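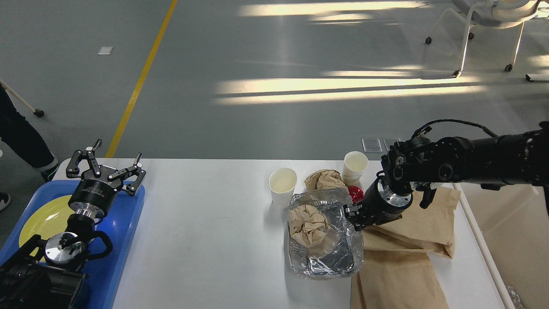 Figure 4.1 Foil tray with crumpled brown paper; a yellow plate in a blue plastic tray.

Chapter 4
Disposable and Reusable Serving Ware

After reading this chapter you should be able to explain how a kitchen chooses between disposable and reusable items, work out a simple cost per use, and describe how used items are sorted and returned.

Every meal served outside the home needs something to hold it. A school cafeteria may use molded trays, a caterer may use foil pans, and a hospital ward may send up china plates under covers. The food gets most of the attention in menu planning, but the things it is served on take up storage space, staff time and a share of the budget that new managers often guess too low.

Disposable items are bought, used once and thrown out or recycled. Their cost is easy to see because it arrives on an invoice. Reusable items cost more at the start and then go on costing small amounts in water, detergent, labor and breakage. To compare the two, a manager divides the full cost of an item by the number of times it is used. A plate that lasts 100 servings has to be charged against all 100 of them, along with the cost of washing it each time.

The case that runs through this chapter is the lunchroom at Eveck, a furniture maker with a kitchen staff of 11. In February the kitchen manager, Effie Mackay, recorded every plate, bowl and mug that came back to the dish room, and every item that did not. Over the month the lunchroom served 2,051 meals. Breakage was low. Losses were higher, and most of them were mugs that people had carried back to their desks — 52 were still missing when the month ended.
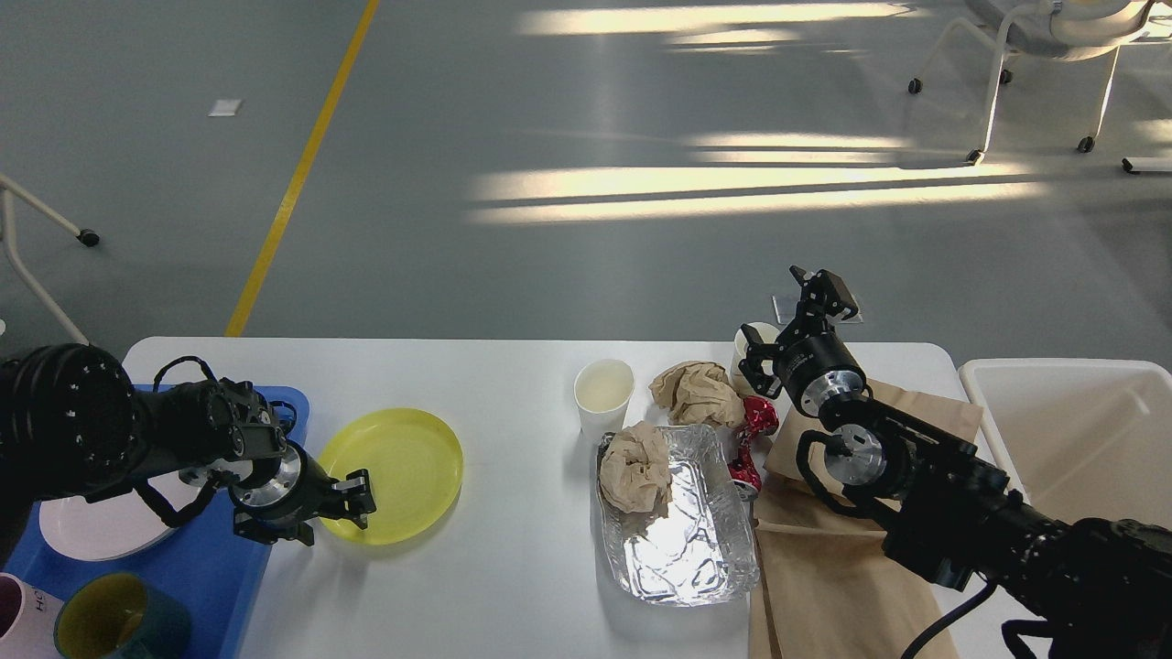 Lekura College | Department of Food Service Management

Mackay's first thought was to switch to paper cups. Her supplier, Fesex, quoted a price per case, and on paper the change looked cheap. Once she added the cost of hauling more trash and of storing the cases in a room that was already full, the saving was gone. She kept the mugs and put a return rack by each stairwell door. We will go through her figures line by line in Section 4.3.

Sorting is the other half of the subject. Foil can be recycled in many places if it is free of food. Paper that has soaked up grease usually cannot, although some composting plants accept it. Rules differ from one hauler to the next, so the first step in any sorting plan is to get the current list in writing. Plates and mugs should be scraped, stacked by type and kept apart from anything headed for the bins. Most accidental losses happen at this point, when a fork or a small dish goes into the trash with the napkins.

Key terms: cost per use, par stock, breakage rate, loss rate, source separation.

Before you read on
Choose a place where you eat often. List the serving items it uses and mark each one disposable or reusable. Keep the list — you will need it for the exercise at the end of Section 4.2.

4.1 Par Stock

Par stock is the quantity of an item that a kitchen needs on hand to get through its busiest service without running short.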